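Shared-use path

A shared-use path is a paved or firm-surfaced route, kept apart from motor traffic, on which people walking, running, cycling and using wheelchairs travel together. Such paths are found along roads, rivers, canals and former railway lines, and in parks and new housing areas. In some countries the term covers only routes built for walking and cycling from the outset; in others it also includes older footways that have been widened and opened to cycles.

Terminology

Usage differs between countries and between the professions that deal with the subject. Planners often speak of a "sidepath" when the route follows a road, and of a "greenway" when it follows its own line through open land. The word "footway" normally means the part of a highway set aside for people on foot, while "footpath" is used for a right of way that is not beside a carriageway. In everyday speech these distinctions are seldom kept, and local signs may use any of the terms.

A segregated path is one on which walkers and cyclists are given separate sides, marked by a painted line, a low kerb or a change of surface. An unsegregated path has no such division.

History

Paths beside roads were at first made chiefly for people on foot, and in many rural districts there were none at all. The spread of the bicycle in the late nineteenth century led to calls for smoother surfaces, and a number of towns laid cinder or gravel strips next to the carriageway. Many of these were lost when roads were widened for motor vehicles.

Interest returned in the second half of the twentieth century. The closure of railway branch lines left long, gently graded strips of land that could be converted at modest cost. The Famville line, 19 kilometres in length, is a typical case: the track was lifted, the ballast was levelled and covered with fine stone, and the former station yards became car parks and picnic grounds. The section nearest the town was later resurfaced in concrete after repeated washouts, and the remainder was left in stone at the request of horse riders.

Layout

The width of a path is governed mainly by the number and kind of people expected to use it. A narrow path may serve a village well but become uncomfortable near a school or station, where groups walk side by side. Extra width is usually allowed beside walls, fences and hedges, as users tend to keep away from them.
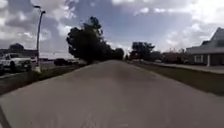 Separation from the carriageway is a central question in the layout of a sidepath. A raised kerb alone gives little sense of distance from passing vehicles, and spray from the road surface may reach the path in bad weather. Fences take up less room but collect litter and may trap cyclists against the traffic side. The most common arrangement outside town centres is a grass strip between path and road, widened where land allows and sometimes sloping down towards the carriageway, as on the concrete path shown. The strip also gives room for signs, lighting columns and drains, and in cold regions it is used for storing cleared snow. At side roads the strip is often widened so that a turning vehicle can wait clear of both the path and the main flow of traffic.

Gradients are kept gentle wherever possible. Where a steep section cannot be avoided, level resting places are provided at intervals.

Surfaces

Asphalt is widely used. It is quick to lay, gives a smooth ride and can be patched with ordinary road equipment. Its chief weakness is the damage caused by tree roots, which lift the surface into ridges.

Concrete costs more to lay but lasts longer and resists roots better. It is divided by joints, which control where the slab cracks as it shrinks and as the temperature changes. Wide or badly finished joints produce a regular jolt that is disliked by cyclists and wheelchair users, and saw-cut joints are now preferred to formed ones. Fine cracks away from the joints are common in older slabs and do not always call for repair.

Compacted stone is cheap and drains well, but it needs regular attention and is less suitable for small wheels. Timber boards are used over marshy ground. The Soler boardwalk crosses wetland on short piles and is closed to cycles when the river is in flood.

Shade and planting

Trees beside a path provide shade and shelter from wind. Fallen leaves, fruit and twigs must be swept, and low branches are cut back to leave clear headroom. Deep-rooting kinds are generally chosen, and some authorities place root barriers along the edge of the paving. Dense shrubs are avoided close to bends and junctions, where they would block the view.

Maintenance

Routine work consists of sweeping, mowing, clearing drains and repainting signs and lines. In Hurska the paths are inspected every 28 days from spring to autumn and less often in winter. The neighbouring district of Amix inspects twice a year and relies on reports from residents for the remainder – an arrangement found in many smaller districts.

Grass verges are cut back from the edge of the paving each year, as turf creeping over the surface narrows the usable width and holds water.

See also

Bridleway
Cycle track
Greenway
Towpath
Verge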